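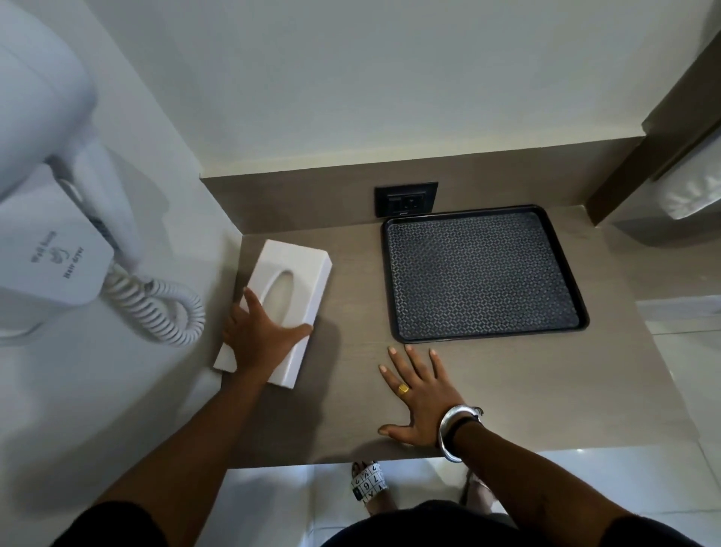
Home Products Capture Datasets Support Contact

Search products Go

Julta Head Capture Kit

The Julta kit records everyday handwork from the wearer's point of view, for teams that train manipulation models on human examples. It is made for short jobs in furnished rooms: resetting a hotel counter, moving a tissue box, squaring up a tray, putting things back where the next guest will look for them. The wearer uses both hands as usual and carries nothing.

What is in the case

Head mount with camera, adjustable band
Belt recorder with clip
2 batteries and a charger
Cable, 2 spare band pads
Printed task cards, hospitality set

How a session runs

The wearer reads a task card, puts both hands in view and presses the recorder button. One card is one clip. When the job is done, hands go flat on the surface and the button is pressed again. Clips that start or end without hands in view are flagged by the Correa desktop tool and can be kept or dropped in review.

Do not ask people to work slowly. Clips made at normal speed are more useful, including the ones where an object gets nudged, turned and nudged again. Rings, bracelets and sleeves can stay on. We would like a mix of wearers, with bare wrists and not.

Counters and small objects

Most first orders are for counter work, so the default mount angle is set for a standing adult looking down at a surface at waist height. The view takes in both forearms, the counter and part of the floor. If the wearer's feet fill too much of the picture, tilt the camera up one notch.

Glossy floor tile and white walls can push the exposure down. Lock exposure on the counter before the first clip. Dark trays and dark mats need more light than you might expect; the pattern on a mat is often the first thing lost.

Labels

Correa writes start and end times for each clip and lets a reviewer mark which hand is on which object. Left and right are always the wearer's own. Text on fixtures is not corrected for direction, so a label that reads upside down to the wearer stays that way in the file.

The Muluso sample set comes with every kit. It holds 3,417 clips from 97 task cards, with review marks, and opens in Correa without conversion.

Ordering

Kits ship from our Drusevley shop. Extra bands, batteries and card sets are sold separately. For questions about fit or mount angle, write to Fredy Ríos through the contact page and include a test clip.

Page updated 09/05/2019

Shares 2 Comments 0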